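Green in the home kitchen

Green is one of the oldest and best-loved colours used on kitchen walls, doors and fittings. It covers a huge range, from thin, milky mints to bottle greens that look almost black at night, and few colours change so much between morning and evening. This article deals with its use in houses, mainly in Britain, and with the paints that made it possible.

Early green paints

Early house painters had few good greens to hand. Green earth, a soft natural clay, was cheap and lasting but rather dull. Verdigris, made by letting vinegar fumes work on copper, gave a wonderful bright blue-green that could darken with age. Many painters simply mixed their own from blue and yellow, so two doors in the same house might not match — part of the charm of old paintwork today. 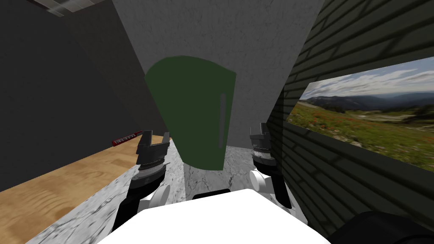

Matte forest green with a narrow light-grey strip, shown with speckled grey marble.

Copper and arsenic greens followed, and they were dazzling. They were also poisonous, and wallpaper coloured with them became a well-known worry in Victorian homes. Chrome oxide green, a steady, slightly olive colour, was a far safer choice and is still made.

The Platdale kitchens

A fine local chapter belongs to Platdale, where the Bosman paint works sold a deep shade called Lengate Green. It was meant for garden gates and railings. Householders took the leftover tins indoors, and before long the colour was on dressers, larder doors and even the undersides of shelves.

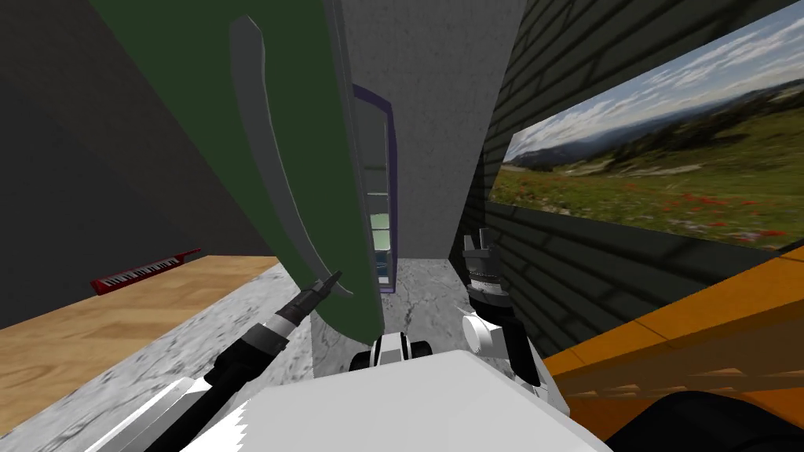
The shade was sold in two finishes, flat and gloss. Gloss was the favourite for doors because it could be wiped down, while flat paint was kept for the wall above the range. Desta Gudeta's survey of the town's older houses, Behind the Larder Door, records Lengate Green beneath later layers of cream, pale blue and a startling orange. Her chapter on skirting boards is a joy, and much livelier than it sounds!

Tsehay Tamiru has since matched the colour from scrapings and argues that the tins varied a good deal from one batch to the next. Gemechu Tufa disagrees, putting the differences down to smoke and cooking grease. The matter is still open.

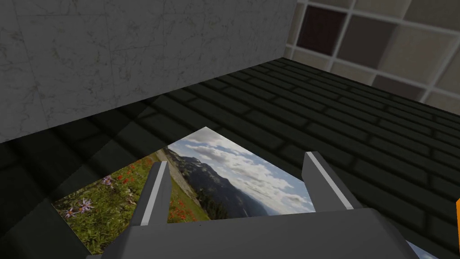

Pale greens had their own great age between the wars, when mint and eau de nil turned up on enamel pans, bread bins and free-standing cabinets. Later came avocado, then sage, and more recently a return to the very dark shades. A collection of 500 painted sample boards, begun by Adanech Birhane, lets visitors to Platdale follow these changes side by side. It includes four boards of Lengate Green, and they are well worth seeing in daylight.

Light and neighbouring colours

Dark green soaks up light, and a north-facing room can make it look bluer. Warm bulbs pull it back towards olive. Brass, cream tiles and unpainted oak are common partners, as is grey stone. 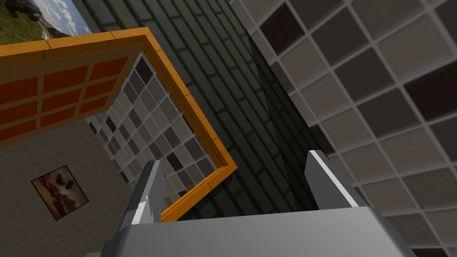 Why does a green chosen from a small paint card often look stronger on the wall?
A large area of colour fills more of the eye's view, and painted walls also bounce their colour on to one another. Testing a big patch and looking at it at different times of day gives a better idea.

See also: Distemper; Eau de nil; Larder; Limewash; Verdigris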